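How to Wash Microfiber Cloths So They Last

If you're anything like me, you have a drawer full of cleaning cloths that used to be wonderful and now just push the dust from one end of the shelf to the other. Don't throw them out yet! Most of the time they're only clogged, and a proper wash brings them right back.

Start by shaking each cloth hard outdoors, then sort them. Keep them well away from towels and anything cotton – the lint clings to microfiber like you wouldn't believe.
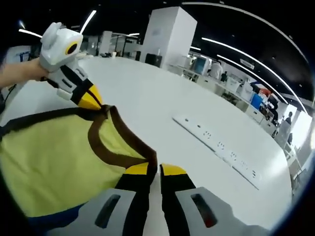

Wash them warm, with about half the detergent you'd normally pour in, and skip the fabric softener completely. It coats the fibers, and a coated cloth won't pick up much of anything. For greasy ones from the kitchen, soak them first in a bucket with a little dish soap (my friend Tươi Ninh leaves hers overnight, and I've come around to it).

Dry on low, or hang them over a rack, and fold them once they're fully dry.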